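Getting the Skutar pick-up kit to tidy a lounge

The Skutar kit comes in 2 boxes: one with the arms, one with everything you will need and won't be able to find. This page covers the second half of the job, from the point where both arms move when asked, to the point where the robot can lift a crumpled plastic bag off a dish. If your arms don't move yet, go back to the setup guide, which Berkeven wrote for people who enjoy setup guides.

I've been using the kit on loan for a review, and the review kept filling up with instructions, so the instructions have come to live here instead. The short verdict is at the bottom for those who scroll.

Before you start

You need a clear patch of floor, something soft to line the landing area for the first few tries, and a plastic bag. The bag matters more than you'd think. A thick carrier with stiff handles is too easy and teaches you nothing. A very thin produce bag clings to the fingers and has to be peeled off by hand, with some loss of dignity. Go for a thin translucent one, crumple it and let it spring halfway back.

The dish should be light and shallow with a plain rim. I'd avoid anything glossy and anything you were given at a wedding.

Carpet is better than hard floor. Patterned carpet is fine, though the kit's floor finder took two goes to accept stripes as being all at the same height. Run it with the lights as you'll have them later on. I did mine in the morning and had to do it again in the afternoon.

Step 1: Set the floor height

Open the Skutar panel and choose Floor, then New. Lower each hand slowly until the fingertips brush the surface and press Hold. Do the left, then the right. The panel shows a figure for each. If they disagree by more than 3 millimetres, the base isn't level, and no amount of optimism in the software will help. Pack the low side and start over.

Don't skip this. Ekaette Ugwu did the first install with me and skipped it on the grounds that floors are famously flat. We then watched the right hand try to dig.

Step 2: Teach the grip

Skutar has a ready-made grip for bags, called Soft Bunch. Load it and bring the closing force down to 12 on the slider, which runs to 100 and has no units anywhere that I can find. Above that, the fingers shut like a car door and the bag squirts out sideways. Below it, they close politely around the bag and leave it where it is.

Put the bag down, place the hand over it, and press Close. You want the plastic gathered between the fingers, with a good loose tail hanging underneath. If the tail is tiny, you've grabbed too deep and the fingertips are probably catching on the carpet. Raise the hand a little and try again.

Repeat this until you are bored, then change how the bag is crumpled and carry on. The kit saves the good ones if you press Keep. It also saves the bad ones if you press Keep, as I learned during a phone call.

Step 3: Bring in the second hand

The left hand has one job here, which is to steady the dish while the right deals with the bag. In the panel, choose Pair, then Steady and Lift. Spread the left fingers and turn the thumb towards the rim. The hand should come in from the side, low down, so the wrist bends inwards and the forearm stays out of the other arm's way.

Watch the cables. Each arm has loops of slack along it, and the loops need to stay loose at full reach. Run the whole motion at the slowest speed with a finger on Stop. If a loop goes tight, stop and re-clip it further up.

Step 4: Lift both, then let go of one

Start with the bag resting on the dish. Have the right hand close first and the left hand come in second. Doing it the other way round works too, but the dish tends to get nudged and then everyone is chasing it.

Raise the pair just clear of the floor and pause. Check that the dish is hanging more or less level, then lower it again, open the left hand and lift the bag away. Kayode Oyewole, who looks after support for the kit at Berkeven, suggests a long pause before the last move. He's right, though his idea of a long pause would let you make toast.

Step 5: Add the bin

Save this until the rest is dull. Choose Target, then New, and show the panel where the bin is. The kit can't work a pedal, so leave the lid open or use a bin without one. Bestov sells an add-on called Ekpo that is supposed to handle lids. I haven't tried it and the lid in question has my sympathy.

If it goes wrong

Bag stays stuck to the fingers: open the hand fully, then use Shake on its lowest setting. The highest setting is for people who live alone.

Dish tips: the left hand is too high. Lower it and bring the thumb in.

Panel says Object Lost while the bag is plainly in the hand: see-through plastic confuses it. Turn on Trust Grip, and it will go by finger pressure.

Arms stop halfway and sulk: a joint has got too warm. Leave it switched on and go and do something else.

Is it worth having?

For a workshop or a teaching room, yes. The hands are far better than the panel that drives them, and the Pair mode saved me days. For tidying up after yourself at home, bending down remains very competitive. Berkeven says a new panel is due in January, and I'll redo the screens above when it lands.
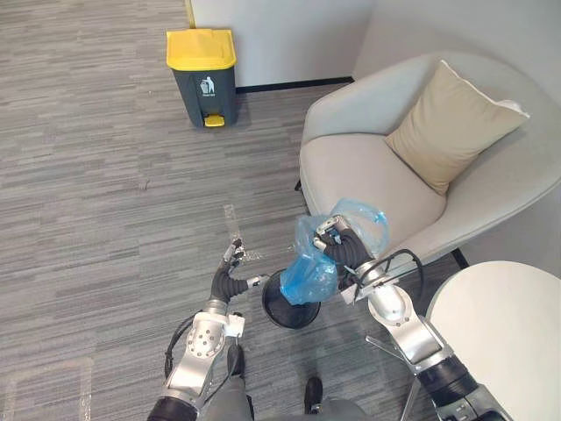

Step 4 in the lounge corner: bag in the right hand, dish just off the carpet.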